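Bras de rangement Uvura : conseils d'installation et d'entretien pour la cuisine et l'atelier

Fiche pratique rédigée par le service Conseils de Platora à l'intention des foyers, des ludothèques et des petits ateliers abonnés à la formule de location.

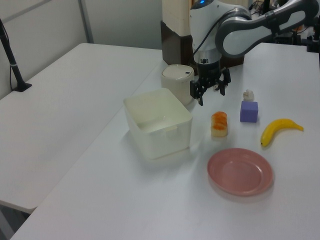
1. Ce que comprend la formule

La formule Uvura réunit un bras articulé à pince deux doigts, son socle, le logiciel de rangement et une visite de mise en service. Elle est proposée à la location pour 300 euros par mois, entretien annuel inclus. L'engagement minimal est de 7 mois. Le plan de travail et les bacs restent à la charge de l'abonné, qui peut utiliser ceux dont il dispose déjà sous réserve des indications données plus loin.

Le bras est destiné au tri et au rangement de petits objets légers : dînette, cubes en mousse, ustensiles en plastique, chutes de bois poncées. Il ne convient ni aux couteaux, ni au verre, ni aux récipients contenant un liquide.

2. Préparer le plan de travail

Choisir une table stable, à surface mate et de couleur unie. Une table claire facilite le repérage des objets vifs, comme une banane jouet jaune ou un cube violet. Les objets blancs y sont en revanche moins bien distingués ; il est conseillé de les poser à part ou de glisser dessous un set de table foncé.

Lorsque deux tables sont placées bord à bord, vérifier que les plateaux sont exactement à la même hauteur. Un décalage, même faible, suffit à bloquer un objet poussé par la pince. Une cale en feutre sous les pieds règle le plus souvent la difficulté.

Dégager un rayon de 40 centimètres derrière le coude du bras. Les câbles doivent conserver du mou et ne jamais être fixés au plateau avec du ruban adhésif.

3. Choisir et disposer les bacs

Un bac rectangulaire, ouvert et sans couvercle, donne les meilleurs résultats. Le plastique translucide permet de contrôler le remplissage d'un coup d'œil. Les bords très hauts obligent le bras à relever davantage le poignet et ralentissent le cycle.

Les assiettes de dînette à rebord bas peuvent servir de zone de dépôt intermédiaire. Les placer à plat, côté utilisateur, et éviter de les empiler : la pince saisit difficilement une assiette posée sur une autre.

Les boîtes à couvercle restent fermées pendant toute la durée du rangement. L'ouverture des couvercles ne fait pas partie des fonctions couvertes par la formule.

4. Disposer les objets

Laisser l'équivalent d'une largeur de main entre deux objets. Les pièces souples ou froissées - mouchoirs, chiffons, sachets - sont retirées avant le lancement, car elles se coincent entre les doigts de la pince. Les objets allongés et courbes sont mieux saisis par le milieu ; les orienter en travers de la pince améliore la prise.

5. Entretien courant

Essuyer les doigts de la pince avec un chiffon à peine humide, appareil hors tension. Ne jamais employer de solvant ni d'éponge abrasive. Les tables se nettoient à l'eau savonneuse et doivent être parfaitement sèches avant la remise en marche.

Si l'écran affiche le code 801, la pince a rencontré une résistance. Appuyer sur la touche d'arrêt, retirer l'objet à la main, puis relancer le cycle depuis le menu principal. En cas de répétition, interrompre l'utilisation et contacter l'assistance.

6. Avis du service

Kylie Ellery, chargée des essais domestiques, juge le bras régulier dans le tri des jouets rigides et plus hésitant avec les objets plats. Elle recommande la formule aux ludothèques, pour lesquelles la tâche revient chaque jour, et la déconseille aux cuisines étroites, où le dégagement requis est rarement disponible.

Les demandes de mise en service sont à adresser à Tincuța Nistor, service Abonnements. Les rendez-vous sont fixés entre 9 heures et 16 heures. Les tarifs indiqués s'appliquent aux contrats signés avant la fin du mois de mars.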